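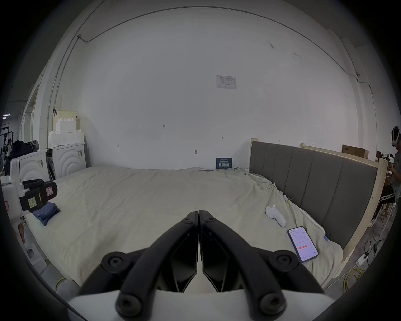
How often should bed sheets be changed?

Every week or two suits most households. Go weekly in the summer, or if a pet sleeps on the bed.

We asked readers of the Jekgate newsletter about their bedding habits in July and had 272 replies. Most of you wash sheets on a regular day. The bigger complaint was the fitted sheet that won't stay put, especially up by the headboard, where it bunches and creeps off the corners.

Check the depth of the mattress first. Measure at the side seam, add the topper if you use one, and buy a sheet with pockets 2 inches deeper than that. A pale sheet shows every wrinkle, so take it out of the dryer while it's still slightly damp and pull it tight by hand.

Sheet clips help on older elastic - put them on at the head end before you tuck the foot. Trim loose threads with scissors. Pulling them can open the hem.

Keep jeans and other dark denim off light bedding until they have been through a few washes. New dye rubs off on cotton. If you fold laundry on the bed, put a towel down first.

The Pullia Street laundry room is open until 9 p.m. all month.

Jekgate Home News, July
By the Jekgate newsletter desk
Filed under: Bedroom & Laundry

Recent items
Washing a padded headboard cover
Zawadzka building: new dryer hours
Where to donate old towels in Urudard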